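Fandico Pay Review
Pay equity software for production companies, studios and crews

Overview

Fandico Pay Review compares what people are paid for the same work across every show and department you run. It reads payroll exports, deal memos and start paperwork, groups people by the job they do, and reports the differences that cannot be traced to a guild scale, a credit bump or an overtime rule.

The product is built by Irkden and has been sold to production offices since its first release in November. It replaces the Haddad spreadsheet templates, which are no longer updated. Customers with a current Haddad license can move to Fandico at the renewal price.

Who it is for

Fandico is used by business affairs staff, production accountants and HR. It handles scripted series, unscripted series, commercials and features. A single account can hold up to 200 open productions. Closed productions do not count toward the limit and stay searchable.

It is not a payroll system and does not issue checks. You keep your payroll company and upload its reports.

What it compares

Cast: episodic fee, minimum guarantee, bump per season, paid ads, travel allowance, relocation, per diem, trailer and dressing room terms.

Crew: hourly or weekly rate, guaranteed hours, box or kit rental, car allowance, prep and wrap days.

Writers and producers: script fees, weekly rates, producing fees, overall deal offsets.

Non-cash terms can be given a dollar value or left out. The setting is per production, and the report prints it on the first page so that two reports are not compared on different terms by mistake.

How jobs are matched

Job titles vary a lot between shows. A costume supervisor on one series may do the work that another series splits between two people. Fandico ships with 388 standard job codes and suggests a code for each title in your file. Someone in your office approves or changes the suggestion. Nothing is included in a gap report until its code has been approved.

Cast roles are matched by billing, number of episodes, and screen time if you supply it. Prior quotes are ignored by default. In states where asking for pay history is restricted, the prior quote field can be locked for the whole account.

Department packs

Department packs add job codes and allowance types for areas the base product covers only in part. The Costume and Props pack includes shoppers, agers, dyers, buyers and day players, along with kit rental by item class. The Post pack covers assistant editors, music editing and visual effects coordinators.
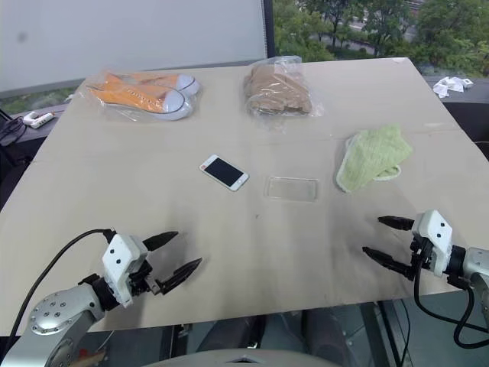 Reports

Gap report: lists each job group where the highest and lowest pay differ by more than the threshold you set. The default is 10 percent.

Season report: shows how pay in each group has moved from one season to the next, with renegotiated deals marked.

Offer check: enter a proposed rate before it goes out and see where it would fall in its group. Useful when several deals are closing in the same week.

Reports export to PDF and CSV. Names can be replaced with codes for anyone outside business affairs.

Setup

Most offices load their first production in an afternoon. Files can be dragged in or sent through Vudus, our file transfer tool, which is included with every account. Old deal memos saved as scans need to be typed in or sent to us for entry, billed at $65 per hour.

Training is one video call for up to 10 people. Najwa Obeidat runs onboarding and will send a sample file layout before the call. Please have one complete payroll export ready.

Access and security

Permissions are set by production and by department. A line producer can be given below-the-line figures without seeing cast deals. Each view and each export is logged, and the log cannot be edited by account users. Data is encrypted in storage and in transit.

Requirements

Current version of Chrome, Edge, Firefox or Safari. Screen width of a laptop or larger. The offer check also works on phones.

Pricing

Fandico is billed yearly, by number of open productions. Department packs are priced separately and can be added at any time. Contact sales for a quote. A trial account holds one production and does not expire, but exports carry a watermark.

Support

Email and phone support, 8 a.m. to 6 p.m. Pacific. Questions about whether a particular pay difference is lawful should go to your attorney. Support staff can explain how a figure was calculated but cannot give legal advice.

Related products
Vudus File Transfer
Fandico Post Pack
Fandico Costume and Props Pack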